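Workshop Boards > Builds > Legged and Humanoid > Shoulder sag at full reach

Search this board Go Advanced

f_halliday
Right arm drops when it reaches out at shoulder height. 13 mm at the fingertips, hand open, no payload. Repeatable. Gravity comp is on and the arm masses come from the CAD. Target is picking folders out of a file organizer on the back table. Raising the integral gain cured the sag and gave me a slow oscillation instead.

oddur_d
Your CAD mass doesn't include the hand wiring. Weigh the forearm and hand as built.

skinner_a
Disagree. A wiring error wouldn't give 13 mm. Check for backlash at the shoulder pitch joint first. Lock the motor and push on the wrist by hand.

f_halliday
Weighed it. Forearm and hand are 564 g over the model. Backlash at the wrist is 2 mm.

oddur_d
There you go. Put the 564 in and set the integral gain back where it was.

skinner_a
Fine on the mass. I'd still shim the joint. Comp won't fix 2 mm of slop.

f_halliday
New mass is in, old gain restored. Sag is down to 4 mm, no oscillation. Safety rope stays clipped to the gantry for all of this. I'm running the reach from behind the white desk, over to the organizer on the green table, arm at shoulder height and fingers spread before the approach.

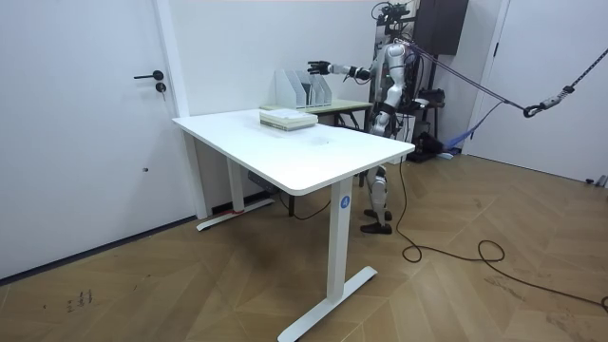

Next is the torso pitch estimate. I log at full extension for up to 45 seconds per run and compare against the shoulder encoder. Shims are ordered.

mquintero
Log motor temperature too. Mine drifted as the shoulder warmed up and I blamed the estimator for a week.

f_halliday
Will add it.

Contact the moderators | Copyright Drernitz Workshop Boards | Back to top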